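Recording folding examples with two hand-held grippers

Notitz project pages, part 3: soft things

In part 2 we set up the grippers and checked that both of them write to the card. Now we record. The goal of this part is one clean set of 53 episodes, which you can do in an afternoon if the room is ready.

Prepare the cloth

Take fabrics of different colours and thickness. If all your cloth is plain, the model will learn the plain one and be lost with a printed one. Put them in a stack with the folds facing different ways. Between episodes, change the order of the stack - also turn one piece over.

Check the light

Open the blinds or close them, but leave them the same during one episode. Between episodes you may change them.

Record an episode

1. Hold one gripper in each hand, tips open, and wait two seconds above the cloth.
2. Move in slowly. The tips must be in view of the camera before they touch anything.
3. Close on a single layer at the edge. If you catch two layers, finish the movement anyway and mark the episode "double" in the sheet.
4. Lift, fold, put down, open.
5. Wait two seconds again, then stop.

Keep an episode under 8 seconds if you can. Long ones are mostly hesitation, and the model copies hesitation very well. Please do not talk with your hands while recording, I did this for a whole morning in February and had to delete it.

Look at your views

After the first five episodes, stop and open them. You want the fingers large at the bottom and the cloth filling a good part of the view, as in this one:

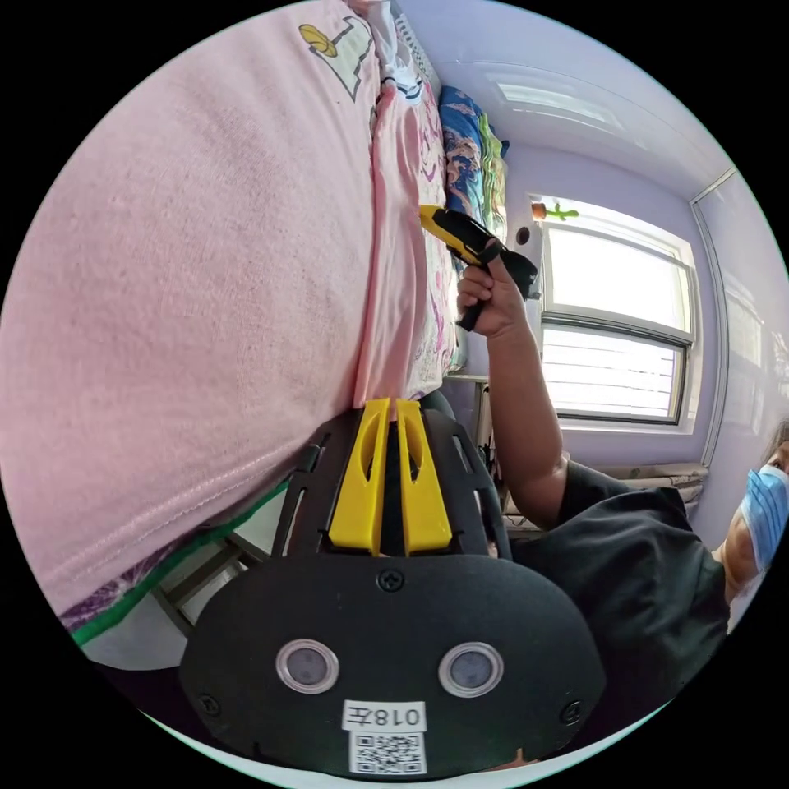 Erasto Athumani wrote to me that he would not delete the double-layer episodes at all, he trains with them and lets the label do the work. In his set of 386 they helped with thick blankets, but with thin shirts he saw no difference.

I still keep mine in a separate folder. When you have your 53, copy the card before you erase it, and go to part 4 (cutting and naming).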